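Ticket: Feature sound drifting out of sync, "The Lestdale Job," Screen 2
Site: Cumgate Picture House
Opened by: Halyna Harasym, projection
Status: Open, waiting on distributor
Priority: High (public shows)

Opened April 22, 2022

Dialogue on The Lestdale Job goes out of sync during the feature. Lips and words match at the start. By the car park shootout they don't, and by the time the brother gives his speech on the ferry it looks like a dub. Three customers complained after the matinee and one wanted her money back. She may have wanted it back for other reasons, having seen the film, but sync is what she wrote on the card.

Trailers fine. House ads fine. Only the feature.

Server is the Koval unit, the same one in both booths. No firmware change since October.

Reply from Ganham Support

Thank you for contacting Ganham Cinema Support. Sync complaints are most often caused by the audio delay setting in the sound processor. Please check that the delay for Screen 2 matches the value on your installation sheet, restart the processor and let us know the result.

Reply from Halyna Harasym

Delay matches the sheet. I restarted the processor anyway.

I don't see how it could be the delay setting. A wrong delay is wrong by the same amount from the first frame to the last, and it would be wrong on the trailers too. What I have is a film that starts right and goes bad. Please read the first message again.

Reply from Ganham Support

Understood. Could you confirm whether the error grows steadily or appears suddenly? Please also re-ingest the feature from the delivery drive and run the verification check. A damaged audio file can cause this.

Reply from Halyna Harasym

Deleted the feature, ingested it again from the drive, ran verification. It passed. It passed the first time too, for what that's worth. As far as I can tell the check confirms that the file I have is the file they sent, and says nothing on whether what they sent was any good.

I sat through the whole thing after close with a notebook. My notes:

Reel 1: in sync. The aunt's funeral, played for laughs, no laughs, but her mouth is where it should be.

Reel 2: in sync. Long kitchen argument in close-up, so I'm confident in this one.

Reel 3: out from the first line. Sound is late. I put the test delay on and brought it in until it looked right, and landed on 330 milliseconds. It held that value to the end of the reel. It did not grow.

Reel 4: out by the same amount.

Reel 5: same.

So it is a jump at the start of reel 3 and I withdraw the word "drifting" from the title, though I can't edit the title.

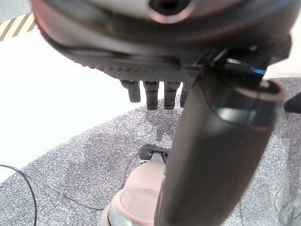

I also ran it in Screen 1 from the same drive, on the other Koval server, with the other sound processor. Same jump, same reel. Two servers and two processors do not fail in the same spot of the same movie. I would like us to stop looking at my equipment.

Reply from Ganham Support

Thank you for the detailed test. We agree this is useful. Before we escalate, please install the current Koval server firmware, as the release notes mention improvements to reel transitions.

Reply from Halyna Harasym

I read the release notes. The line says "improved handling of reel transitions" and that is the entire line. Improved how? I have played a lot of multi-reel features on the present firmware and every one of them crossed its reel changes without trouble, including a three-hour one last week.

I'm not putting new firmware on a booth the day before a weekend to fix one title. If it goes wrong I have two dark screens in place of one bad film. If your engineers can point to a known fault that matches this, send it and I'll think again.

Reply from Ganham Support

We do not have a known fault on record that matches. Could you send the server log for the affected show and the composition playlist for the feature?

Reply from Halyna Harasym

Both sent. I opened the playlist myself while I was at it. It's plain text and anybody in a booth should be able to read one.

Each reel lists a picture track and a sound track, and each track has an entry point and a duration. In reels 1 and 2 the entry points for picture and sound are the same. In reel 3 the picture entry point is higher than the sound entry point. At 24 frames a second the gap is eight frames, which comes to a third of a second, and my eye said 330 milliseconds. I'm pleased with my eye.

Reels 4 and 5 have the same gap.

My guess, and I'm labeling it as a guess: somebody trimmed the head of the picture on reel 3 late in the day and didn't trim the sound. There is a very hard cut there, from the ferry dock to a nightclub, that looks like something was taken out. Why it would carry into 4 and 5 I don't know. Maybe whoever did it applied the same numbers down the list. The film does have the feel of having been cut by several people who disagreed. The spy half and the stepdaughter half barely seem to have met.

Reply from Ganham Support

Our engineer has reviewed the playlist and confirms the mismatch. The server is playing the package as written. This is a content fault and not an equipment fault. Please contact the distributor for a corrected version file. We can close this ticket if you agree.

Reply from Halyna Harasym

I don't agree. Keep it open until a corrected version plays here. I've had tickets closed on me before with the problem still on the screen.

I rang the distributor's delivery line. I was told that the title went out to 700 screens and that mine is the only report. I find that hard to believe. I find it quite easy to believe that people watched it and assumed the actors were like that. The lead mumbles from start to finish and half his lines come from behind a scarf. The person on the phone asked if I had checked the delay setting on my sound processor.

I have emailed them the playlist with the entry points copied out and asked for a replacement version file only, as the picture and sound files themselves seem sound. It should be a tiny download. They say they'll pass it to the lab.

Workaround in use at Cumgate, in case another site finds this ticket:

Shows on Screen 2 start on the normal delay. At the start of reel 3 there's a second and a half of black before the nightclub. In that black, switch the processor to the spare preset, which I've saved with the sound pulled forward. Our processor has enough headroom in its standing delay to allow this. Yours may not, so check before you promise anybody anything. Return to the normal preset in the end credits or the next show's trailers will be early.

I tried putting the switch in as an automation cue. The cue fires late two shows out of five and you hear a click in the middle of a line, so for now it's done by hand. That means someone standing in the booth at that point in every show.

Reply from Ganham Support

Thank you. We have noted the workaround but cannot officially recommend changing processor presets during a show.

Reply from Halyna Harasym

Noted that you can't.

Update. Version file arrived from the lab, no covering note. Ingested, verification passed, entry points in reel 3 now match. Reel 4 matches. Reel 5 still has the old gap. I've written back to ask whether anyone at their end played it through, and I expect I know. The last 11 minutes of reel 5 are credits over a song, so the damage is less than it was, but the final scene is two people talking on a porch and it's the only decent scene in the picture.

Workaround moved to the start of reel 5. There's no black there, so I'm switching on the car door slam.

Please leave the ticket open.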